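I wash our woollies in the laundry sink about twice a winter, and after years of shrinking things I've finally got a method I trust. It's slow, but most of it is waiting around with a cuppa.

## Sort first

Tip everything out on the floor and make piles. Anything fuzzy or knitted goes in one, woven stuff like scarves and flannel shirts in another. Check the care tags while you're down there (Mum cuts hers out, which drives me mad!).

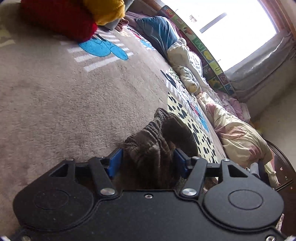 Darks and lights get separate sinks of water, even if they've been washed before. I once turned a cream beanie the colour of dishwater and my friend Kulsoom still brings it up.

## Wash

1. Fill the sink with lukewarm water. If it feels warm on your wrist, it's too warm.
2. Add a capful of wool wash and swish it through before anything goes in. I buy the 500 mL Rallenora bottle and it lasts me until August.
3. Push each piece under and squeeze gently. No rubbing, no wringing, especially with the knits.
4. Leave it for ten minutes, drain, then rinse in water at the same temperature until the suds are gone.

## Get the water out

Lay the piece on an old bath towel, roll it up like a swiss roll and kneel on it. Do it again with a dry towel if it's a thick one. Plaids and flannels can go straight on the line after this, in the shade so the colours don't fade.

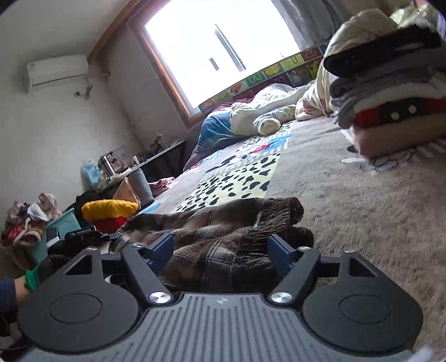

*Brown and cream plaid, still all crumpled up.*

Knits have to dry flat. I use a mesh rack over the bath, pat everything back into shape and turn it over the next morning. Cuffs and collars take the longest, so feel those before you put anything away. If there's pilling, wait until it's bone dry and go over it with a fabric shaver, using hardly any pressure.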